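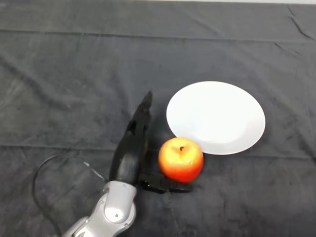
A white plate and an apple on a dark tablecloth.

Print this page | E-mail this page

Personal Finance for Beginners
Handout 2: Where the Paycheck Goes
March 26, 2018

Welcome back, everyone, and thank you for all the good questions after our first meeting (I did read every one of them, even the long one about coupons!). We had to rush through the part on take-home pay, so let's go back over it slowly before we move on to saving.

Gross pay is the big number your employer promised you. Net pay is what lands in your account, and it's the only one you can spend. Suppose our pretend worker at Trurnance earns $96 for a short shift and brings home $86. The missing $10 went to taxes and other deductions, and I'd like you to get used to finding those lines on your own pay stub, because they do change from time to time.

Now, fixed costs and flexible costs. Rent is fixed, at least until the lease is up. Groceries are flexible, though I know it doesn't feel that way when you're standing at the register with a hungry family waiting at home. Write down both kinds for one full month before you try to cut anything. I know, I know, a month sounds like forever!

For those using the Binent worksheet, put irregular bills (car repairs, school clothes in September) on the second page and divide the yearly total by twelve. Set that amount aside every payday if you can, or every other one if money is tight.

Before next time:
- Bring a recent pay stub, with your private numbers covered up.
- Fill in the first page of the worksheet. Pencil is fine.
- Read the Quintero case and decide which bill you would pay first.

Contact us | Copyright 2018 Zerix Community Learning | Back to top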